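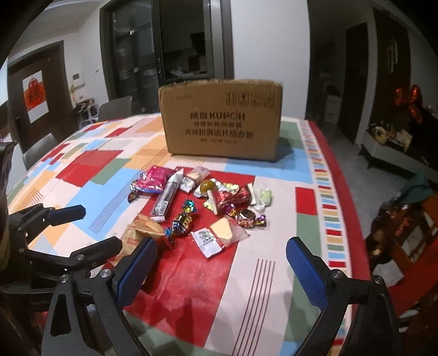
A reader of my last column objected that paper return labels cost the customer nothing, and that anyone who wants to send a parcel back can simply print one. The objection assumes a printer. A large share of households no longer keep one, and the retailers that require a printed label know this from their own returns data.

I would argue that the label requirement is a fee. It is paid in time, and it falls hardest on people who live far from a copy shop. Consider the policy at Zamitz, where I bought a desk lamp in December. The return window is 29 days, counted from dispatch. The label arrives as a PDF, must be printed at full size, and expires 60 hours after it is issued. If the bar code scans badly, the drop-off point refuses the parcel and the customer requests a second label. Each step is defensible in isolation. Taken together they lower the return rate, and the retailer keeps the margin.

Cusa handles the same transaction with a code shown on a phone. The clerk scans it and the counter prints the label. The hardware for this is a thermal printer, a cheap and durable device that needs no ink. Parkora has used the same method at its pickup counters for 2 years, and its published window did not get shorter as a result.

The usual defense is fraud. Gape, which sells mostly clothing, says in its terms that printed labels let it match a parcel to an order. A phone code carries the same order number. Matching happens in the database, and the database does not care who owned the printer.

There is a fair case for charging for returns. Freight costs money, and a customer who orders more than 300 items a year and keeps half of them should probably pay for some of it. Put the charge on the checkout page, in dollars, next to the shipping cost. A shopper can compare that figure between stores. The cost of finding a working printer before a label expires appears on no page at all, and I would like regulators to treat it as a price that was left out.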